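Will a Robot Do the Boring Jobs? Ask the People Who Have Them

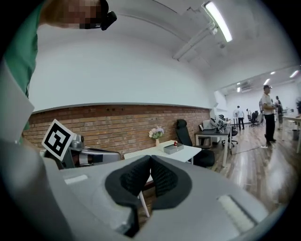 Grown-ups like to say that robots will take over the dull jobs so that people can do the fun ones. It sounds great. But who decides which jobs are dull, and what happens to the person who was doing them?

We asked at Vutis, a company in Plalterville that wants robots to help tidy offices. Tidying means picking up cups, moving boxes and putting things back on desks. You can do all that without thinking. A robot can't. It has to be shown, over and over, by a person.

So people at Vutis hold a gripper, a kind of robot hand with two soft-sounding names for its parts: finger and pad. They pick a thing up with it, put it down, and start again. The computer studies the recordings and tries to copy the moves.

Misaki Nakajima has done this job since July. Her team recorded 1687 tries at one task, moving a cup from a table to a tray.

"My boss said it would be less boring than cleaning," she told us. "Some days it's more boring."

Did you notice what happened there? The robot was supposed to get rid of a boring job. So far it has made a new one. That may change when the robot gets better, but then Misaki's new job might go away too. We asked her boss, Genji Nomura, what she would do next. He said there would be "other work." We asked what kind, and he said it was too early to tell.

Some things did get better. Tsutomu Kinoshita used to clean offices until 2 in the morning. Now he records in the daytime and eats dinner with his kids. He likes that a lot - but he misses working by himself with the radio on.

When a company tells you a robot will make work easier, you can ask a few questions back. Easier for whom? Who teaches the robot, and are they paid fairly for it? Who fixes its mistakes? If the work gets done faster, do people go home earlier, or do they just get more to do?

Genji thinks the robot will be ready in two years. Misaki thinks it will take longer. On the Thursday we visited, she still had 21 tries to record before lunch.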